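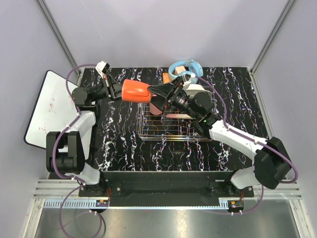 Page 2 of 2

Posting an update on my Bundix ticket as I promised I would, 24 April 2021. Quick recap for anyone landing on this page first: we've got the two-arm kit from Plonden, and the job we're trying to get right is passing a cup from one gripper to the other in mid-air, over the dish rack. The fault is that the right arm closes a touch too early and nudges the cup round before the left one lets go.

What I've tried since page 1:

Redid the wrist camera calibration on both arms. Better, but only a bit!

Dropped the closing speed to 60 per cent. That helped more than anything else (thank you to whoever at Javia support suggested it – I was sure it'd be the cables).

Went over the cable ties again, all the way down to the elbows. I've left the slack loops as they were, the wrists need it.

Swapped to the Dahlgren finger pads. No difference at all that I could see, so I'd save your money.

The log still throws "grip timeout 800 ms" now and then, mostly with the cup on its side. Is that value something I can change in the settings, or is it fixed in the firmware? The manual mentions a July update but doesn't say what's in it.

Leaving the ticket open for now – log file attached.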